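Skostia 834 Anti-Fatigue Floor Matting

Home > Workshop > Flooring > Matting

Product code: SK834
Price: $279.00 per mat, GST included
Availability: in stock, ships from our Stenura warehouse

The Skostia 834 is a closed-cell rubber mat for workbenches, packing stations and anywhere people stand for most of a shift. It replaces the older Clorklow mat, which has been discontinued. Edges from the old range will not clip onto this one.

The top face is matte and lightly textured. It wipes clean with warm water and a mild detergent. Do not use citrus-based degreasers, as they dull the colour and soften the surface over time. The underside has a shallow grid that holds on sealed concrete, vinyl and tile. On bare timber we suggest a strip of double-sided tape along the front edge.

Specifications

Length: 1290 mm
Width: 834 mm
Thickness: 14 mm
Colour: grey
Edges: bevelled on all four sides
Joining: tongue strip, sold separately
Warranty: 3 years, commercial use

Fitting

Unroll the mat and leave it flat overnight before use. If the corners lift, turn it face down for a few hours. Mats can be trimmed with a sharp utility knife and a straight edge. Cut from the back, in several light passes. A trimmed side loses its bevel, so put it against a wall or under the bench.

For runs longer than one mat, order one tongue strip per join. The longest run we recommend is around 3000 mm. Past that, the joins tend to creep where trolleys cross them.

Freight

Mats travel rolled, one per carton. Orders to regional addresses go by road and may take an extra week. Returns are accepted within 30 days if the mat has not been cut.
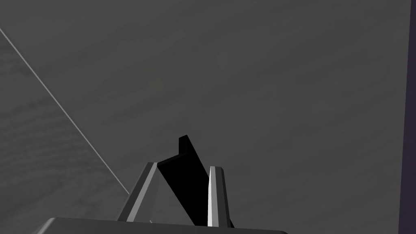 Cuypers Joinery wrote that two mats joined end to end had stayed put in front of their assembly bench since March, but that sawdust collects along the join and needs a stiff brush to shift. They asked for a wider size in the same colour. We don't have one at this stage.

Related items: tongue strip, corner bevel, mat cleaner 5 L

Page updated November 1, 2022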